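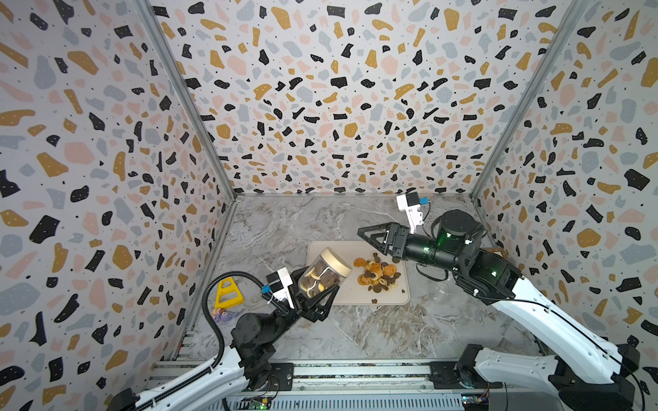
How long should the two arms be allowed to wait for each other before the planner gives up?

Four seconds is the setting we ship with, and most people never need to change it. It's long enough for one arm to finish settling and short enough that a stuck pair gets your attention before you've wandered off for coffee.

## 6. Setting up two-arm coordination in Tillance

By now you should have both arms showing up in Tillance and both wrist cameras giving you a live view. If one of them is still missing, please go back to section 5 and get that sorted first, as everything in this section leans on it. It's tempting to start tuning with one camera down and promise yourself you'll fix it later (I have done this more than once, and it cost me an afternoon each time).

The job we'll use all the way through is the cookie jar: one gripper has hold of the jar, the other deals with the cookies on the tray. It's a friendly sort of job to learn on. The jar is clear, which gives the perception side something to chew on, and cookies come in enough shapes and colors to show you very quickly where your grasp settings are too tight.

### 6.1 Give each arm a role

Tillance calls the two roles **holder** and **picker**. The holder keeps an object at a pose, and the picker plans around whatever the holder is doing. In the cookie jar job the left arm is the holder and the right arm is the picker.

1. Open the **Pair** panel and choose **New pair**.
2. Type a name for it. Letters, numbers and dashes are fine, but spaces aren't.
3. Set the left arm to `holder` and the right arm to `picker`.
4. Press **Check roles**. Each arm's line in the panel should turn from gray to blue.
5. Save.

The file it writes is plain text, and you're welcome to edit it by hand:

```yaml
pair: cookie-jar
left:
 role: holder
 yield: false
right:
 role: picker
 yield: true
wait_limit_s: 4
min_gap_mm: 50
```

**Note:** Only one arm in a pair may have `yield: true`. If you give it to both, each will politely back off for the other and nothing will move at all. The checker catches this from the panel, though it doesn't look at files you've edited yourself until you reload them.

### 6.2 Draw the shared zone

The shared zone is the space both arms are allowed to enter. For this job it should take in the tray and the air over it, with enough height for the jar to be tipped. Everything outside the zone belongs to one arm only, and the planner will treat it that way without asking you.

1. In the **Zone** tab, choose **From tray** and click the corners of the tray in the overhead view.
2. Pull the top face upward until the whole jar fits inside the box while it's held on its side.
3. Add the enclosure walls as fixed surfaces. If your walls have a busy print on them, tick **Flat surface, ignore texture** for each one, or the depth filter may take the pattern for small objects.
4. Add anything that stays on the floor beside the tray as a **keep-out** block. A plain box drawn generously is fine here - you don't need to trace the shape.
5. Press **Preview sweep** and watch both simulated arms go through their reach.

**Caution:** The preview checks links, joints and grippers. Loose cables aren't part of the model. Before the first real motion, run both arms at the lowest speed with your hand near the stop button, and keep an eye on any cable that hangs from a wrist bracket.

### 6.3 Teach the jar

Clear plastic is hard on depth cameras, so Tillance uses a module called Finimari that looks for the lid first and works out the body from there. A lid in a solid color does very nicely. You need to teach each style of jar once.

1. Close the holder's gripper on the jar and tip it to the angle you'd like to use.
2. In **Objects**, choose **Teach clear container**.
3. Click the lid, then the far edge of the base.
4. Drag the outline until it sits on the jar in both wrist views.
5. Press **Lock to gripper**. From here on the jar moves with the holder in the planner's model, and the picker will go around it.

What's inside the jar is ignored by design. Early on we let the contents count toward the outline, and the fit would jump every time they shifted. Junhao Gu rewrote that part over a long December, and it has been steady since.

### 6.4 Set up grasps for the pile

A pile is different from a row of separate items, and the default grasp settings are meant for the row. Switch **Scene type** to **Pile** before you change anything else, as doing so resets the sliders.

- **Top layer only:** leave this on. The picker will choose from what it can see clearly and come back for the rest.
- **Approach tilt:** begin at 13 degrees. More tilt helps near the rim of the tray, and less helps in the thick of the pile.
- **Crumb filter:** set this to medium. On low, crumbs get offered up as targets, and on high you may find that small broken pieces are skipped.
- **Color grouping:** off, unless you're sorting. Dark pieces and pale ones should be treated alike here.

Press **Show candidates** and the tray view fills up with little outlines. If a good-looking cookie has no outline, click on it and the side panel will tell you which rule turned it down. I use this more than any other button in the program, and I'd encourage you to poke at it until it feels familiar.

### 6.5 First run

1. Set speed to **Low**.
2. Press **Plan only** and read through the log.
3. If the log ends in `PAIR OK`, press **Run one cycle**.
4. Look at the gap chart afterward. The line should stay above your `min_gap_mm` value the whole way across.

If the run stops with code 533, the picker waited past its limit for the shared zone to clear. Nearly always the holder is parked too low over the tray. Raise its hold pose a little, save, and plan again. Please don't reach for `wait_limit_s` first - a longer wait hides the trouble and you'll meet it again at full speed.

Once a single cycle goes through cleanly, move on to section 7, where we raise the speed and turn on automatic retries.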